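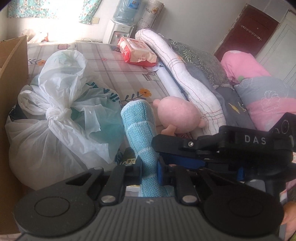
Storing Linens and Winter Bedding

Most musty smells in a linen closet come from cloth that went in slightly damp. A towel can feel dry on the outside and still hold water in the hem. Take everything off the line or out of the dryer, leave it unfolded over a chair for an hour, then fold it.

Dishcloths and cleaning cloths should have their own shelf or drawer. Fabric softener makes them worse at picking up water, so skip it for that load. Half a cup of white vinegar in the rinse takes out old softener, though it may need two washes. Don't combine vinegar with bleach, in the machine or anywhere else.

Folding

Fold towels in thirds the long way, then in half, then in half again. Put the fold facing out so you can pull one without dragging the pile down. I keep piles to 6 towels. Taller ones lean, and the bottom towel never gets used.

For sheets, fold the flat sheet and the fitted sheet together and slide both into one of the pillowcases. Write the bed size on a strip of cotton tape and pin it to the open end. Our house was built in 1939 and the only linen closet is fourteen inches deep, so every set has to come out the same width. A piece of shelf board cut to that width makes a good folding guide.

Boxes

Cardboard is fine for a few months in a dry room. It is a poor choice for a basement or garage, where it takes up moisture and gives silverfish something to eat. Use clean boxes that never held food.
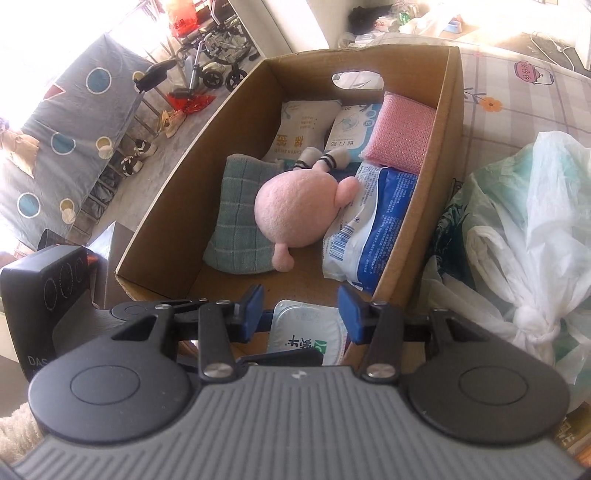 Line the box with an old pillowcase before any bedding goes in, and put the heaviest blanket on the bottom. Leave two inches at the top. Wool that is pressed down hard all summer comes out with creases that take days to drop.

For anything staying put longer than a season I switch to plastic bins with a loose lid. The Fendura ones have held up on our top shelf, but the Prestum bins cracked at the corners in the second winter. Plastic keeps bugs out and also keeps damp in, so the rule about dry cloth matters even more.

Moths

Wash or dry-clean wool before storing it. Moth larvae go for sweat and food spots first. Cedar blocks help a little while they still smell — sand them lightly when they fade. They will not clear up moths you already have. For that, seal the item in a bag and put it in a chest freezer for 4 days, let it come back to room temperature still sealed, and freeze it again.

Down comforters

Never store down in a vacuum bag for more than a trip. Use a cotton sack, or a clean duvet cover tied shut. In August, take it out and run it on low heat for twenty minutes with two tennis balls.

Labels

Write on the end of the box, not the lid, and put the month it was packed. Masking tape lets go after a year or so. Gummed paper tape stays on.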